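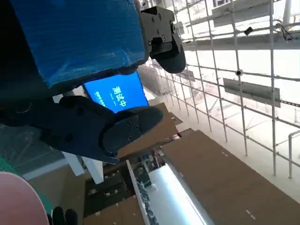 Finally read the new Pretusum report on crisp packet sizes, the one every paper ran in April under some version of "shoppers don't mind smaller bags". I have questions.

1/ The headline says shoppers "overwhelmingly accept" smaller packs. The survey asked 2000 people whether they would "prefer a slightly smaller pack or a higher price". Those were the only options. There was no box for neither.

2/ I'd also have picked the smaller pack. I'd have picked it through gritted teeth, and I'd have gone down as a happy customer.

3/ The people behind the survey sell advice to snack makers. It says so on page 19, in the small grey type under the references. Fine, everyone has to earn a living, but I'd have liked it on page 2.

4/ Then there's the bit about portion control. Apparently smaller bags "support families in making balanced choices". My family supports itself by opening a second bag.

5/ If this was about health you'd expect the sharing bags to shrink and the price to shrink with them. Have a look next time you're in Rirnier. The bag is the same height as before and so is the price. What's changed is the number in the bottom corner, which you need decent light to read.

6/ Someone will say the shelf label gives you the price per 100g. It does, when it's there. In my branch the crisps on offer are priced per pack and the ones next to them per 100g, so you're stood there doing long division with a basket on your arm.

7/ Mi-kyung Woo wrote a good piece on this for our local newsletter. She kept her receipts and wrappers for 12 months and compared weights. It's one household so it proves nothing about the country, and she says so herself, which is more than the report manages with its 2000.

8/ A couple of you have sent me the reply from Pascu, who say their bags are filled by weight and the air protects the contents. I believe them. I never said the air was the problem. I can read a weight. I'd like them to mention it when it changes.

9/ France made shops put up notices when a product shrinks and the price doesn't come down. I don't know if it's made much difference, and I'd be wary of anyone who says they do this early. But a sign is cheap and I'd read it.

10/ Before anyone asks, no, I'm not boycotting crisps. I've got a bag open now.

11/ Correction to 3: the note is on page 19 of the PDF, and the printed one may be numbered differently. Still grey, still tiny.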